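Visiting the Old Synagogue at Temmont: frequently asked questions

Updated 6/19/26

The synagogue stands on the east bank of the Ivel, a short walk from Temmont market square. These are the questions we are asked most often.

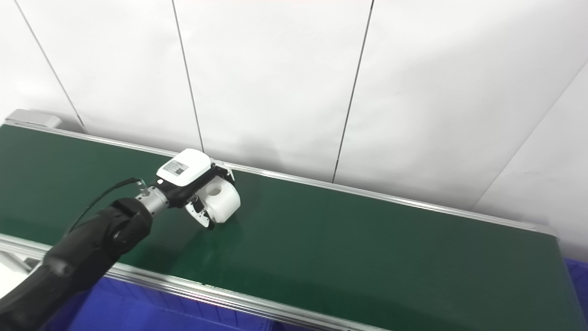
Reading time: 3 minutes

Is the building still used for worship?
Yes. Services are held on Sabbath mornings and on the main festivals. The building is closed to sightseers at those times, but anyone wishing to attend a service can write to the office beforehand.

How old is it?
The present building replaced a smaller prayer house on the same plot. The outer walls and the women's gallery are original. The roof was rebuilt after a fire one November, and the benches were replaced at the same time.

Do I need to book?
Individuals don't. Groups of more than 10 should book through the Harawira Centre, which handles all group visits. We can take 50 people in the main hall at once.

What should I wear?
Shoulders and knees should be covered. Men are asked to cover their heads, and skullcaps can be borrowed at the door.

Can I take photographs?
Yes, without flash – but not during services, and not of the scrolls when the ark is open.
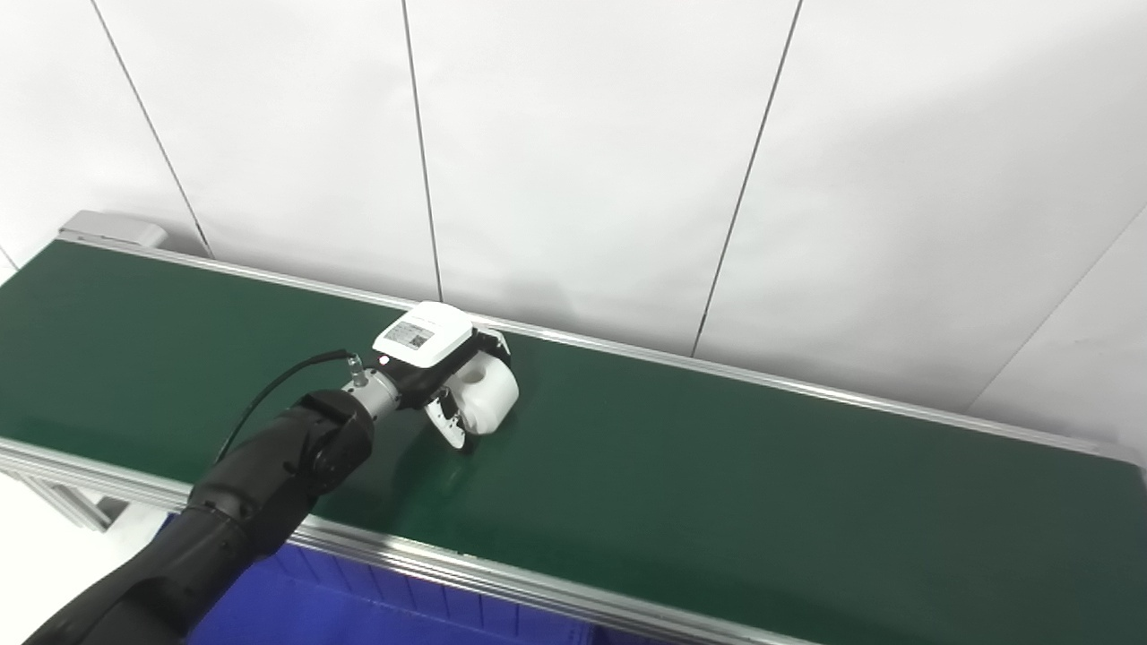 Tripods need written permission, and so does any filming. Allow 3 weeks for a reply.

Is there step-free access?
The main hall and the courtyard are step-free. The gallery is reached by a narrow stair with a handrail on one side only.

Can I see the library?
The library holds 1000 printed books and the old burial registers. It is open to readers by appointment. The registers are too fragile to handle, but copies can be read on the Kestex catalogue in the reading room.

Is there parking?
There is none on site. Use the market square car park and follow the river path – it is lit after dark.

Are dogs allowed?
Assistance dogs only.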